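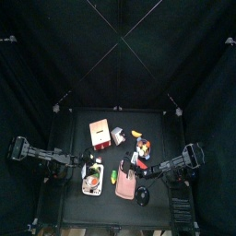
Bench 2, grocery set, right gripper in the pink bag.

June, Monday, second week of the loan

Back on the Plindier cell after the weekend. Notes are for me and for whoever has to write the buy / don't buy letter, which I am increasingly sure will be me.

Recap for Shahab, who was away: Plindier is selling this as a "ready bench". You get the two arms, the black enclosure, the table, the mounts, and a year of their task software, Jotero. Grirent handles the lease if we don't want to buy outright. Quote is 3401 a month on the lease, training included, freight extra. Freight is always extra.

Setup. Powered up at 8:40. Left arm homed first go. Right arm homed on the second go, after telling me it was already home, then that it wasn't. Logged it. Anselmo says the same thing happened to him last week and he didn't write it down because it fixed itself. Anselmo, write it down.

Drapes are doing their job. I was rude about them when they came out of the crate (it looked like we'd bought a confessional) but the ceiling lights in this room are awful and the old bench used to lose anything shiny by mid-afternoon. No trouble with that so far. Still don't love reaching in past the fabric to reset things. My sleeve has caught on the same rail bracket enough times that I've put tape on it. The bracket, I mean.

Task for the morning was bag handling out of the Jotero library. Right arm works the bag, left arm works the tray. Props are the usual toy kitchen lot: banana, corn, bowl of play food, the box with the slot in the top. The library version of the task assumes a stiff paper bag. Ours is fabric and pink and has opinions. Spent a good while moving the approach point so the fingers go down inside the opening and don't just pat the handles.

Ran 90 attempts before lunch on the edited task. Didn't score them properly, that's Dayana's job tomorrow with the replay tool, and I'm not going to put a number here that she'll have to correct. General feel:

- Going in from the top is good. Smooth, no drama.
- Coming out is where it goes wrong. Fingers snag a strap and the whole bag comes along for the ride.
- Left arm over the tray is boring, in the best way. Careful around the bowl. Slow, though. I made a coffee during one of them.
- When both arms want the middle of the table, Jotero makes one wait. It always picks the right arm to wait, even when the right arm is the one holding something. Asked Plindier if that's a setting. They said it's "a behaviour".

Fault 2738 came up five times. The manual lists it as "workspace advisory" and suggests clearing the workspace. The workspace was as clear as it gets with a grocery set on it. Tiziana dug through the support portal and found that it also fires when the software can't decide where the table edge is. Black table, dark rails, black drapes. I can see how it might struggle. She's going to try a strip of light tape along the rear edge. If that cures it I'll be pleased, and then I'll be annoyed that a bench at this price needed tape twice in one day.

Compared with the Bravo bench we had on trial before this:

Bravo was cheaper and the arms were quicker. It also had no enclosure, a task editor that crashed if you looked at it sideways, and one support person, who was lovely and always on leave. Plindier's editor hasn't crashed once. It does save without asking, into the library copy, so as of 11:15 the "standard" bag task is now my bag task. Sorry all. Original is on the shared drive under Nayeli's name.

Calibration: did the full routine after lunch. Sales sheet says it's a one-person job. It is, if the one person has a third arm or doesn't mind holding the target with their chin. Nayeli held it for me. We need to ask whether the training covers this or whether it's meant to be discovered.

To do

Dayana - score this morning's runs, keep strap snags separate from plain misses.
Tiziana - tape on rear edge, rerun, see if 2738 goes away.
Anselmo - homing fault, right arm, with dates this time.
Shahab - ring Grirent and find out what happens if we break a finger. On the gripper. Their lease says "consumables" and doesn't say which bits are.
Me - lock the library folder. Find a stiffer bag so we can see what the task does on its own terms, then go back to the pink one, seeing as no customer of ours has ever handed us a stiff bag.

Leaning yes at this point, on the lease, not outright. Ask me again after the scoring.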